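双臂工位到底该有多少条规矩

写下这个标题的时候我已经有点心虚，因为上个月我刚在Kostham的内部会上说过“规程越全越好”。话说得太满，会后就被Fabian Baumgartner追到走廊里，从饮水机一路辩到停车场。这篇算是我想了几个星期以后的改口，改得不彻底，大家凑合看。

讲的是小零件配盘：中间一个不锈钢盘，两侧黄色料盒，机械臂在盘和盒之间搬电路板、线束和一些带引线的小件。

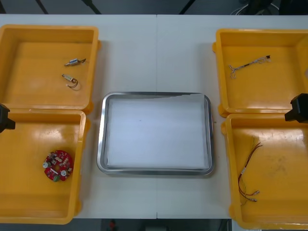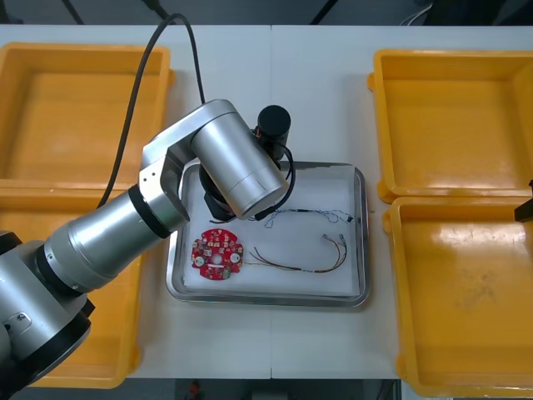
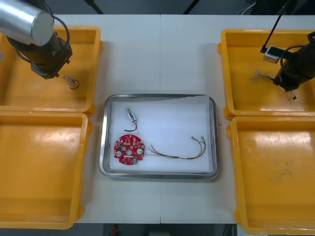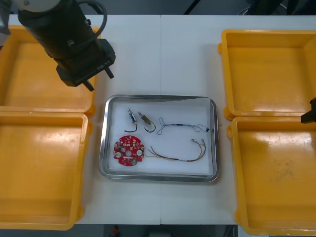

本页最后修改：九月，下午四点二十

先交代一下我的立场从哪儿来。我在Kostham管了好几年工位规程，就是那种没人爱看、出了事人人都来翻的文件。最早那一版是从Pluvthorpe的老模板抄过来的，模板本来是给码垛线写的，什么围栏高度、托盘规格、叉车通道，跟桌面上搬小线头一点关系都没有。我们删删补补，删得少补得多，到去年底一数，467条，打印出来80页！新来的操作员头一天上午坐在那儿翻这80页，翻到后面眼神都散了，我路过的时候都不好意思跟人家对视。

Fabian的意见是砍，砍到一张纸。他原来在Brunner做现场调试，跑过的厂比我吃过的食堂还多，他的理由很直接：桌子边上贴不下的东西，站在桌子边上的人就不会用。我当时嘴硬，说标准就是标准，难道因为纸不够大就不写了？现在我觉得他对了大半，剩下那一小半我待会儿再跟他算账。

先说他对的地方。

配盘这个活儿有一个很讨厌的特点，零件种类不多，脾气差别却很大。圆的红色电路板算好伺候的，形状固定，摆哪儿就是哪儿（前提是别磕着上面的小件）。线束就完全是另一回事，你今天放下去是一个样子，明天放下去又是一个样子，端子朝哪边全看它心情。带引线的小圆柱件更烦，身子硬，尾巴软，夹身子的时候尾巴会甩，夹尾巴呢，我劝你别夹尾巴。我们那467条里，关于“如何夹取线束”的写了整整一节，又是角度又是距离，精确得很，可线束每次躺的姿势都不一样，那些数字是按哪一次量的？我去翻过记录，量的人早就调到Wornemness的分厂去了，打电话问，他自己也想不起来。

这种条文我现在坚决主张删掉。会变形的东西，规矩应该写结果，别写动作。比如“线束放进盘里以后，端子要留在盘沿以内，不压在电路板上”，一句话，谁看了都能判断对不对，机械臂爱怎么夹怎么夹，程序怎么改都不用回来改文件。而“夹爪从正上方下降，在离端子若干毫米处闭合”这种句子，换一批线就作废，作废了还没人敢删，因为大家都怕删的那条刚好有用。规程就是这么胖起来的。

还有一类我也想删，就是给料盒位置写的那些东西。原来的文件里每个盒子都有编号、有坐标、有允许偏差，看着特别专业。可是盒子是人摆的，人下班前会擦桌子，擦桌子就会挪盒子，第二天谁拿尺子去量？从来没有人量过，包括我。后来Sławomir Sobczak提了个土办法，盒子两两靠紧，成一列，盘放在两列中间，开工前扫一眼，有缝就推一下。就这么一条，替掉了原来的十几条坐标。我一开始嫌它不够“标准”，后来想想，一条能在两秒钟里看出对错的规矩，比十几条要动尺子的强多了，尤其是在早上六点半大家都还没醒的时候。

（顺便说一句，Sławomir还想在桌面上画线定位。我不同意，画线的胶带翘边以后比没有线更糟，吸灰，还会勾线头。这事我们吵到现在也没结果，欢迎各位来信站队。）

那么有哪些是我觉得一条都不能省的呢？

第一是开工时的状态。盘里该有什么、盒里该有什么，必须写死。配盘可以从盒往盘里搬，也可以从盘往盒里分，两个方向我们都做，做哪个方向，起点就得是哪个方向的起点。最怕的是半吊子，盘里剩一件，盒里也剩一件，程序照样往下跑，跑完了数量对不上，你还不知道是多的还是少的。我们有一批390套的活儿，最后卡在对数上，对了一个下午加一个晚上，原因就是中间有人换班，接班的以为盘里那件是放好的，交班的以为那件是还没拿的。两个人都没违反规程！467条里没有一条讲换班时盘里有东西该怎么算。我那天晚上坐在工位旁边吃冷掉的饺子，心里对那80页纸的感情是起了变化的。

现在的写法是：换班以前，手上这一套要么做完，要么全部退回起点。中间态不交接。写得很笨，也确实会浪费几分钟，班长嘀咕过两回，我认了。

第二是盘底那层白垫。听起来小得可笑，居然要单写一条，是的，要写。浅色的底，小件掉在上面一眼就能看见，一粒锡渣、一小截断线头也都能看见。不锈钢的盘直接用的话反光，人看着都费劲，更别提视觉了。可垫层会卷边，边一卷，引线就容易往下面钻，夹爪提起来的时候连垫带件一起拽。所以规矩应该分两句：垫层要盖住放件的地方，边上翘了就压平，压不平就换。什么材质我不想规定，纸的也行，泡沫的也行，能平、能看清东西就够了。Fabian嫌我这条太细，我说你来吃一次连垫带件的亏就不嫌了。

第三是两条臂怎么分地盘。单臂工位的规矩搬到双臂上，最容易漏的就是这个。我见过不少现场，左臂管左边的盒，右臂管右边的盒，写得清清楚楚，然后中间的盘呢？中间的盘写的是“共用”。共用两个字等于没写。谁先进，谁让谁，一条臂停在盘上方不动了另一条该等多久，等不到又怎么办，这些才是要命的地方。我的主张很土：同一时间盘上方只许有一条臂，另一条退到自己那侧的盒子上方候着。有人会说这样慢，能交错为什么不交错？能，当然能，等你把交错的程序在你自己的零件上试满200盘不出事再说。硬零件也许没什么，软线束可是会被另一只夹爪顺手带走的，拖着一串线从盘上横着过去，那场面看过一次就够。

第四是人手什么时候可以伸进去。这一条我跟谁都不讨价还价。桌面这么小，零件这么轻，夹爪也不大，人就特别容易觉得“就拨一下嘛”。一个端子歪了，伸手拨一下，一根引线翘了，伸手按一下，拨着拨着手就成了工艺的一部分。正经的安全标准和风险评估该做的都得做，我这里写的这点东西替代不了它们，我只说桌边那张纸上该怎么落字：臂没停、没确认停，手不过桌沿。就这么写，别写“原则上”，别写“如无必要”。文件里凡是出现“原则上”三个字的地方，现场读出来的都是“可以”。

好了，接下来跟Fabian算那一小半的账。

他说一张纸就够，我认为一张纸只够给桌边的人。规程还有另外一群读者，就是半年以后来查“当初为什么这么定”的人，通常就是我自己。垫层为什么要浅色，换班为什么不许交接中间态，盘上方为什么只许一条臂，这些理由如果不写在什么地方，过两任班长就会有人觉得多余，然后好心好意地优化掉。Brunner那边就有过这种事，Fabian自己讲给我听的，有一条看着莫名其妙的停顿，后来的人嫌慢给去掉了，去掉以后才知道那个停顿是等线不晃。他讲这个故事是为了说明规程没人看，我听完的感想是，理由没跟着走，规矩就活不长。

所以我现在的方案是两层。桌边一张纸，正面写能一眼判断对错的，背面写出了状况找谁。柜子里一本薄的，每条规矩后面跟一小段来历：哪次出的事，谁提的，当时还考虑过什么别的办法。来历不用写得漂亮，口语也行，骂人的话删掉就行。至于原来那467条，我打算让它们一条一条来应聘，说得出自己防的是什么事的留下，说不出的请走。说不出又不敢删的怎么办？放到一个单独的文件夹里，挂半年，半年里没人找它，就算了。

Sławomir对这个半年很有意见，他觉得安全相关的条文不能用“没人找”来判断，没人找可能只是因为还没出事。这个我接受，已经加上去了：凡是沾着人手、急停、断电的，不进那个文件夹，要删得坐下来当面谈。他还提醒我，Pluvthorpe的模板里有几条关于地面走线的，看着像码垛线专用，对我们这种桌子也一样适用，臂的线、相机的线、电源线，拉来拉去总要落到地上，人又总要绕着桌子走。我差点就顺手划掉了。这里要谢谢他。

也有读者大概会问，讲了半天都是桌子盒子垫子，程序那边的规矩呢？版本号、参数备份、改动要谁签字这些？要有，我们也有，但我这篇故意不写，我写程序那边的规矩会被写程序的同事笑话。我只提一个要求，算是隔着墙喊一嗓子：改了夹持力，请告诉桌边的人。哪怕就在那张纸的空白处用铅笔写一笔呢！桌边的人看见引线上有压痕，第一反应永远是来料不好，为此退错过的料我就不细数了，供应商脾气再好也有个限度。

还有一个我自己没想明白的问题，放在最后请教各位。零件混放到底该不该允许？我们现在是一个盒里尽量只放一种，清楚是清楚，可是盒就四个，品种一多就不够分。在Kostham我们试过让两种小圆柱件同住一个盒，夹是能夹，就是引线喜欢搅在一起，拎一个带一个。有人建议盒里加隔条，有人建议干脆换小盒加数量，Fabian的建议照例是少做几个品种，他这个建议我已经原样转给销售部了，还没有收到回信。

我目前的草稿写的是“带软引线的不与带软引线的同盒”，读起来像绕口令，谁有更顺的说法请告诉我，我下次改版的时候用上，署你的名。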